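The Reception Suite

The notice went up in February, on the board outside the linen room, under the heading Arrangements for the Care of Public Rooms. It ran to 19 numbered paragraphs and bore the signature of Annelore Fröhlich, Director of Residential Services at Trollby. Staff were informed that the daily setting of the lounges would pass to the Viveo units from the start of the following month. No post would be lost. Duties would be reassigned according to need, and any member of staff wishing to discuss the matter should apply to the office in writing.

Yeshi Nigatu read it twice and applied in writing. She had set the lounges at Trollby for eleven years.

Her letter was acknowledged. She was invited to attend the office at four in the afternoon, where Mrs Fröhlich received her with Bastian Pfeiffer, who had charge of the units and had brought a folder.
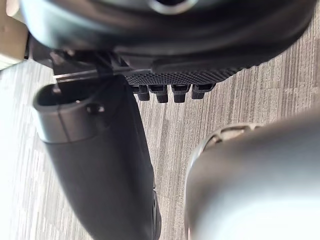

"Your new title will be Room Standards Observer," said Mrs Fröhlich. "The grade is the same."

"What does the Observer do?"

"She observes the unit at its work and enters a mark for each room. There are 78 rooms on the schedule, counting the annexe."

"And if the room is wrong?"

Mr Pfeiffer opened his folder. "You enter a low mark and a reason. You do not correct it yourself. If you correct it, the unit has no means of learning that it was wrong."

Yeshi asked whether this had been written down. It was paragraph 14.

She was issued with a tablet and a chair. The chair was a matter of some feeling among the staff, for in eleven years it had not been permitted to sit in a lounge during working hours. Darcy Girard, from the laundry, came to the door on the first morning purely to see her in it.

"Comfortable?" he said.

"I am observing."

"They've put me on Drollow side from Thursday week. Folding's going as well. Did you know?"

She had not known. He stood a little longer, looking at the unit, and then went back down by the service stairs. 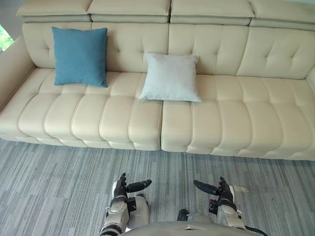 The staff had named the unit Jin, after the label on its crate, and the name had found its way into the records. Jin worked slowly and did not appear to mind being watched. Yeshi discovered that she minded watching. Her hands moved in her lap when a cushion was set down. She entered a six, then a seven, and in the space for reasons she wrote: Too far forward. The following entry read: Too far forward still. By the end of the second week she had submitted 1,053 words of remarks, and Mr Pfeiffer called to ask whether she might confine herself to the drop-down list.

"The list says Position, Condition or Other," said Yeshi. "It does not say that people come in tired and want to sit down without moving anything."

"Could you enter that under Other?"

She did so, 40 times.
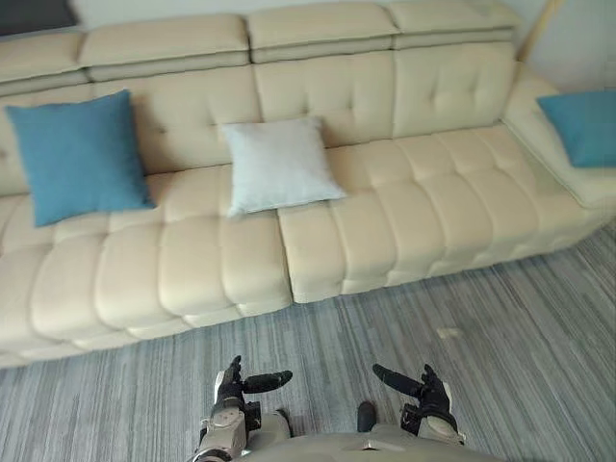
Miss Lieselotte Ostermann had lived at Trollby longer than any other resident and regarded the reception suite as hers before lunch. She came in while the morning's marks were being entered and stopped short of the long cream sofa. There was a blue cushion at either side and the white one between them, against the back, where the two halves of the seat met. Miss Ostermann considered this for some time.

"You have moved the white one," she said.

"I have not touched it, Miss Ostermann. I am not allowed."

"You always put it at the end, for my back."

Yeshi looked at the tablet. Position, Condition, Other. Paragraph 14 was perfectly clear, and she had signed a sheet to say that she had understood it. Jin waited with its hands apart, as it did after every room, for the mark.

"Which end would you like it?" said Yeshi.

"The same as ever."

She got up from the chair. The cushion weighed almost nothing. She put it at the end and pressed it once in the middle with her fist, as she always had, and Miss Ostermann sat down and asked for the window to be opened.

The entry for that morning shows a mark of four for the reception suite. Under Other, the Observer has written: Corrected by hand, at the request of the resident. Mr Pfeiffer forwarded it to the Director with a query as to procedure. It was returned to him before five o'clock with the initials A.F. and no comment, and paragraph 14 was left out when the notice was next reprinted.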